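Sorting the Back Room, One Bag at a Time

By Ezequiel Cordero
February
3 comments | 19 shares

When the Kornberg building reopened its supply room to staff, Tülin Ağca was asked to bring order to what had been left there. Ms. Ağca, who oversees storage for the residence, began with the packaging.

"Plastic bags take up more room than people expect," she said. "They are kept because they may be useful, and then they hide everything else on the shelf."

Under the procedure she introduced, each bag is lifted out, opened and checked before it is folded or discarded. Torn bags leave the building on Thursday with the recycling. Sound ones go into one of eight labeled drawers, according to size.
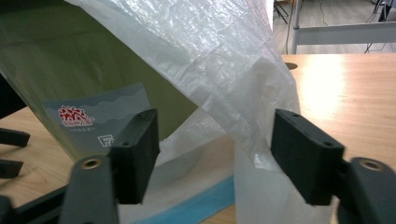
A white plastic bag during sorting at the Kornberg supply room.

Ms. Ağca said the thin bags require the most patience. "They crumple and they cling. We ask staff to flatten them on the table first — it saves a second round of folding."

Ignacio Salinas, who manages the residence, said the work would continue on the upper floor, where 36 shelves remain to be cleared.

"We have set no deadline," Mr. Salinas said. "I would like the rooms to be in a condition that the next person can understand without asking us."

Share | 3 comments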